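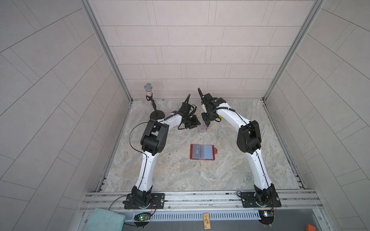 Pultel two-arm bench kit: a school year with it

Posted 29 March 2021 in Club Gear

I run the after-school robotics club at Trornbridge with Catherine Haldane, who teaches chemistry and has far more patience than I do. We bought the Pultel kit last July, after a long summer of reading spec sheets and talking ourselves in and out of it, and I promised a few people from other clubs that I'd write it up once we'd had enough time to get properly annoyed with it. So this is long. Sorry! Skip to the part about the rail if you only care about whether it stays put.

First, the money. The kit cost us $3,000, and another club paid $2,000 for the single-arm version the same month. We went back and forth on that for ages. One arm is plenty for teaching kids how joints work and how to write a pick-and-place routine, and if that's all you want, save the cash. But our big project this year is what the students call Card Desk, where one arm holds something open or steady and the other takes a thing out or puts a thing in, and you can't do that with one arm unless you cheat with clamps. (We tried clamps. The kids found it very unsatisfying.)

What comes in the box: two arms, two mounting plates, the aluminum rail, a controller board for each arm, power supplies, and a bag of cables that I'm going to complain about in a minute. The tiled walls and the marble-look floor are ours. Syahrul Entili, one of our seniors, wanted a background that never changed from one session to the next so the vision code would stop getting confused by people's sweaters walking past, and he was right. Our results got a lot steadier the week the walls went up. If you're getting this kit and you plan to do anything with cameras, build yourself some walls. It's a weekend of work and the kids love it.

Setup

Putting it together took us three club sessions, and one of those was my fault for losing the hex keys. The arms bolt to the plates, the plates bolt to the rail, and the rail bolts to your bench. The printed guide is fine up to the point where you have to set the home position, and then it turns into a single paragraph that assumes you've done this before. Catherine ended up rewriting it as a checklist and we taped that to the cabinet door. I'd happily have traded the glossy fold-out poster for two more pages of instructions.

The arms look great, I have to say. Shiny white curves, black joints, like something off a spaceship. Eighth graders walk in and stop talking, which is worth something on its own. The gloss does pick up every fingerprint in the building, so keep a cloth handy. We've wiped these things down more times than I've wiped down my own kitchen counters.

The rail

Best thing in the kit. Really solid, with long grooves so you can slide a plate along, tighten it up and get on with your afternoon. We moved the arms closer together in October when we found the grippers couldn't quite meet over the middle of the floor, and it was a ten-minute job. Compare that to our old kit, a Nnaji desktop arm with suction feet, which used to creep across the table during long runs. I still have a soft spot for the Nnaji (it's what half our alumni learned on), but I don't miss the creeping.

We added the clear acrylic panel across the front ourselves, mostly as a reminder to keep elbows out. It does that job pretty well, and parents like seeing it at open house.

The grippers

Okay, mixed feelings. The curved black fingers are good at getting around the edges of things, and for flat stuff that's already standing up a little they're terrific. Clear plastic pieces, small boxes, a pen, all good. What they don't like is anything thin lying flat. Getting a card out of a pocket has been the hardest problem of our whole year, and I went in thinking it would be the warm-up! The card holder we practice with is a red one that opens like a book, with see-through pockets, and the trouble is that the pocket plastic and the finger tip stick to each other just enough to drag the whole thing along.

Fergus Kinnear and Lorna Farquharson have been paired up on that since winter break. Lorna's idea was to stop trying to pinch and slide the card up from the bottom of the pocket with one finger while the other arm holds the page down. It works about as often as it doesn't, and when it works the whole room yells. Fergus has been keeping the log, and it's the best lab notebook I've seen a sophomore write. So the gripper's weak spot has been good for us in a teaching sense, but if you're buying this for a competition with a clock running, get yourself some softer finger tips. Pulholm sells a pair that fits with a little filing. We haven't bought them yet because the kids want to make their own, and I'm letting them.

The cables

Ugh. The cables running along the links are neat enough, but there's one that loops up over the elbow on the left arm, and ours always seems to want a bit more room than it has. If you run the wrist all the way around, that loop gets tight. We've taught the students to watch it on any new routine at slow speed, and Syahrul wrote a limit into the code. I'd rather have had a proper clip from the factory. Down at the front we put in gray slotted duct to tidy everything else away, and I'd call that a required purchase.

The controller boards are tiny and sit out in the open at the two front corners. They're bare, with no case, and the wires go straight up to the arm. I like that the kids can see what's going on. I like it less around water bottles. New rule as of this year: drinks live by the door.

Software

Better than I expected, with one big catch. The block-style editor is friendly and our youngest members were moving an arm on their first afternoon. The text version is where the older ones live, and it's clean and readable. The catch is running both arms together. In the block editor you can start them at the same moment, but you can't make one wait for the other, and waiting for the other is pretty much the entire point of owning two arms. You have to switch to text for that. I wrote to Pultel support and got a polite answer saying it was on their list. That was before Thanksgiving.

There's also a voice command add-on you can download for free. We keep a microphone on a little stand in the back corner of the workspace for playing with it. It's fun, it's a hit with visitors, and it's fussy. It's decent in a quiet room. During club it thinks everything is "stop," and I suppose that's the safest word for it to get wrong. I wouldn't buy the kit for that feature, but Gavin Galbraith, our one and only drama club crossover, has gotten a whole comedy bit out of it, so it's earned its spot.

How it's held up

Pretty well for something nearly thirty kids a week... okay, I haven't kept a head count, let's say a lot of kids a week. One gripper motor got noisy in January and Pultel replaced it under warranty, and we had the part in a few days. A couple of bolts on the right plate work themselves a bit loose and we check them on Mondays. The plates themselves look new. The joints feel the same as they did in the fall, no slop that I can find by wiggling them, and believe me, everyone wiggles them.

Would I buy it again?

Yes, for our club, with the group we've got. Catherine says yes too, but she'd have held back some of the budget for spare finger tips and a case for each board, and I think she's got a point. If your club is brand new, I'd start with the single arm and get the second one when your students start complaining that they need another hand. The rail is the same length on both versions, so there's room waiting for it.

Four stars out of five. I'd go to four and a half if they fixed the waiting thing in the block editor.

If anybody has gotten a card out of a plastic pocket reliably with the stock grippers, please leave a comment. Lorna would like a word with you.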